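Open Day at the Dreltedska Workshop

Handling practice, household objects and a full visitor list at Lidach

On 4/24/25 the Dreltedska workshop in Lidach opened its doors to the public for the second time. The visitor list had closed a week earlier at 58 names, and those who came included teachers, two retired machinists, a group of nursing students and several families from the neighborhood. The program ran from midmorning until the end of the afternoon, with a break for lunch in the courtyard.

Dreltedska was founded to study how machines can learn to handle the things people keep at home. Its staff work in a former printing hall, which still has the high windows and the loading door of its earlier life. The open day is part of an agreement with the Wijesinghe Foundation, which supports the workshop and asks that residents be given a regular chance to see what is done there.

Anoma Bhuiyan, the director, welcomed visitors in the front hall and gave a short talk on the aims of the program. A person reaching into a cupboard, she said, draws on years of practice without thinking of it. A robot has no such history, and must be supplied with one. The workshop's approach is to have people carry out ordinary tasks with a gripper held in the hand, so that each movement is recorded from the point of view of the tool itself. The recordings are later used to train robot arms fitted with the same kind of fingers.

"We ask our staff to work at an even pace and to do the task the way they would do it at home," Ms. Bhuiyan said. "A hesitation is worth keeping. So is a second attempt."

Containers and Cloth

Visitors then moved in small groups to the work tables, where Nuwan Debnath leads the handling sessions. Soft and see-through materials are his particular interest. Cloth changes shape whenever it is touched, and frosted plastic gives a camera very little to hold on to: the edges are pale, and whatever is inside comes through as a patch of color. Setting a container of this sort on a white cloth makes the problem harder still, and Mr. Debnath has made it a standing part of the practice schedule.

The grippers are built in the workshop. The fingers are plain black blocks, and parts that wear can be exchanged within a few minutes. Mr. Debnath explained that operators are taught to approach with the fingers wide apart and to settle the position of the hand before closing. New staff tend to close too early, he said, and they tend to look at their own hands when they should be looking at the object.

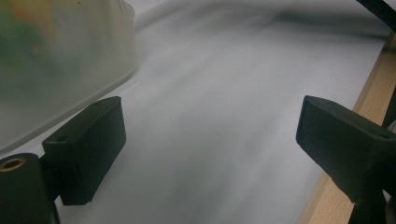 Questions From the Floor

The discussion after lunch ran well past its appointed time. One of the machinists asked how long a finger lasts before it must be replaced. Mr. Debnath replied that it depends a good deal on the task, and that metal lids are the worst offenders. A nursing student asked whether such machines might one day help patients who cannot open their own food containers. Ms. Bhuiyan said that this was among the reasons the foundation had taken an interest, but she declined to name a year.

There were also questions about privacy. The workshop records only on its own premises, and staff may ask for any session to be withdrawn. Roughly 677 sessions have been kept since the program began — a modest collection by the standards of the field, in Ms. Bhuiyan's view, and one that her team has reviewed with care.

Later in the afternoon, visitors were invited to try the hand-held grippers for themselves. The children took to them quickly. Several adults found that folding a dish towel with two stiff fingers called for more patience than they had expected, and a short line formed at the towel table for the rest of the day.

The next open day is planned for July, when the workshop expects to show its new arm, known as Vedinetti. Places may be reserved at the front desk in Lidach on weekday mornings. Groups from schools are asked to write in advance.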